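Week 4 notes: Moving house, and how to write about it

Course: Writing From Home (evening section)
Instructor: Pacita Dimaculangan
Notes posted June 2024

Hi all. Typed up from my scribbles, so forgive the jumps. If you missed class, read these first and then the two Salminen pages in the packet, and you'll be pretty much caught up.

Where we left off

Last week we were talking about rooms. Everyone wrote the kitchen they grew up in, and I got some wonderful ones (the one with the radio on top of the refrigerator, I'm still thinking about it). This week we take the room apart. I want you to write about a move: a real one, yours, any age, any distance. Across the hall counts. Across an ocean counts.

I picked moving because it makes people handle every single thing they own, one after another, and decide about it. You can't get out of a house without picking up the spatula. For a writer that's a gift, you get a plot for free! Things start in one place and end up in another, and in the middle people get tired and say stuff they wouldn't normally say.

The trouble with moving stories

I've read a lot of these over the years and they tend to go wrong in the same spots.

First, the empty room at the end. You know the one. The narrator stands in the doorway, looks at the bare floor, turns off the light. I've written it myself, more than once. It's a fine thing to have felt, but the reader has been there so many times already. If your draft ends in the doorway, try cutting the last paragraph and see where you land. Usually you land on something stranger, like your father arguing with the guy about the deposit.

Second, the list. "We packed the books, the dishes, the lamps, the photographs." A list like that could be anybody's. Compare the packet piece, where the Salminen family moves out of the farmhouse and we only hear about three things in any detail, and one of them is a jar of screws. The jar gets nearly a whole page. By the end of that page I know how the grandfather talked to his sons, how he saved money, and what he thought of the new place in town, and he hasn't had a line of dialogue.

Third, feelings that arrive before the stuff does. "I was devastated to leave." Okay, but I wasn't there yet. Let me carry something heavy down the stairs with you and then tell me.

What we did in class

We did the drawer exercise. If you weren't there: think of one drawer in a place you no longer live. Write down what was in it, as fast as you can, for five minutes, without fixing anything. Then circle the item you'd be embarrassed to explain to a stranger. Write for ten more minutes about that one only.

A few things that came up when people read theirs out loud:

Somebody had a key that didn't fit any lock in the house. The whole table wanted to know more about the key, and the writer had only given it half a sentence. That happens constantly. We hurry past the good thing because it feels too small.

Somebody else wrote in second person ("you open the drawer and you find") and asked if that was allowed. Sure it is. I'd only ask what it's doing for you. If it's helping you say something you'd have dodged in first person, keep it. If it's a coat you put on because "I" felt plain, take it off and see how plain looks on the page. Plain usually looks good.

We also got into a long side conversation about brand names. My rule, such as it is: use the name if the people in the story would have used it. In my family the vacuum cleaner was never the vacuum, it was the Durus, even years after the Durus died and we had some other make. My mother would say "get the Durus" and you'd go get whatever was in the closet. That tells you something about her, so it goes in. A brand that's just sitting there looking shiny can probably come out.

Scale and time

A move can take two days or two years. My aunt took the long way. She rented the apartment on Rornari Street in September and was still going back to the old house for the good pans the spring after next. If I wrote that in order, every trip, you'd all quit the class. So how do you choose?

What I put on the board was a long line with a few fat dots on it. The line is everything that happened. The dots are where you slow down and let people talk. In a short piece you get two dots, maybe. Everything else you cover in a sentence, and you're allowed to be blunt about it: "That took the winter." Lovely sentence. Took the writer no time at all and it gets the reader across four months.

Look at page 134 of the reader for how this works. The writer gives a whole paragraph to one afternoon of wrapping glasses and then crosses the country in a line and a half. Then on page 136 she does the reverse, and it's a little jarring, and I think she wants it to be. We didn't agree about that in class. Bring your side of it next time.

Other people's hands

One more thing on moving, and it's my favorite. Other people touch your belongings. Cousins, friends, a crew from Havitz Moving in matching shirts who have known you for eleven minutes and are already holding your bathroom mirror. Write down how they hold things. Write down who labels and who doesn't. In our house my brother labeled everything by room and I labeled everything MISC, and you can guess who was asked to help again.

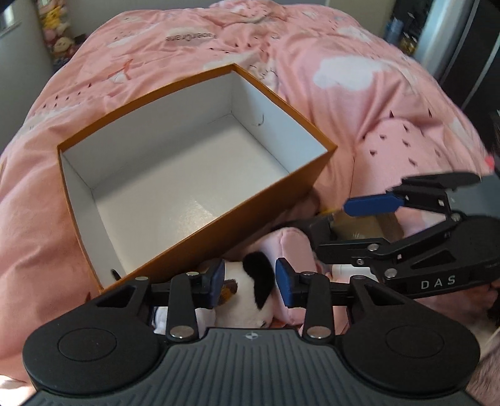

People also make small comments while they work, and these are gold. "You kept this?" is a complete story. So is "Where do you want it?" when the person being asked doesn't know. Try to remember one thing a helper said on the day. If you can't remember, call and ask them what they remember. They'll have a different version, and theirs may well be the better one. You're allowed to use it (ask first, please, especially if it's family and you'd like to be invited to things).

A question I got after class: what if the move was a bad one? An eviction, a divorce, leaving in a hurry. You can write it or not write it, and you don't have to tell me why. If you do write it, the advice is the same but more so. Stay close to the objects. What did you grab? What did you go back for? Let the reader do the rest of the work, they're good at it.

For next week

Write 600 to 900 words about a move. Double spaced, your name on every page, because last week I dropped the whole pile in the parking lot.

Before you start the real draft, do the drawer exercise again with a different drawer. You don't have to hand it in.

Read the second half of the Salminen piece. Mark one place where you got bored. I mean it, there's at least one, and I want to talk about why it's there.

If you're stuck, email me the item you circled and I'll send you back a question about it. Just the item, no explaining.

We're in the upstairs room again next time, the one with the loud radiator, and coffee is on me.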